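Desktop Computer Intake and Recycling: Frequently Asked Questions
Tomarby Equipment Recovery, Trodesthorpe

Which computers do you accept?
Desktop towers, small form factor units and all-in-ones, working or not. Monitors go through a separate program.

Do I need to remove the hard drive?
No. Drives left in the unit are pulled at intake and logged by serial number. If you remove the drive yourself, put the side panel back on before drop-off. Units without a power supply are accepted at the same rate.
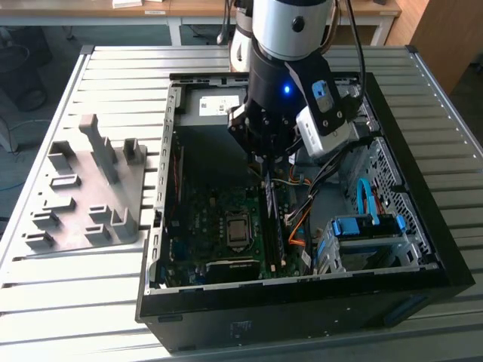

Loose cards and memory must be bagged separately. Do not tape them inside the case.

How is data destroyed?
Magnetic drives are overwritten in one pass and verified. Drives that fail verification are shredded. Solid-state drives are always shredded. A certificate listing each serial number is emailed within 7 business days.

Is there a limit per drop-off?
33 units per visit. Larger loads need a booking with Bronisława Rutkowska at the Arnov desk. The maximum weight for one pallet is 247 kg, wrapped.

What happens to the metal?
Steel and aluminum are sorted by hand and baled. Circuit boards go to a smelter. Plastic fronts are ground only if they carry a resin code.

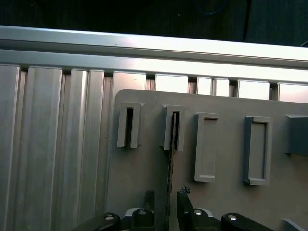

Aluminum extrusion with lengthwise ridges and grooves.

Can I get parts back after drop-off?
No. Ownership transfers when the intake form is signed.

What are the fees?
Household units are free. Business units are billed by weight, with a minimum charge of $69 per load.

When is intake closed?
Every Friday after 3 p.m.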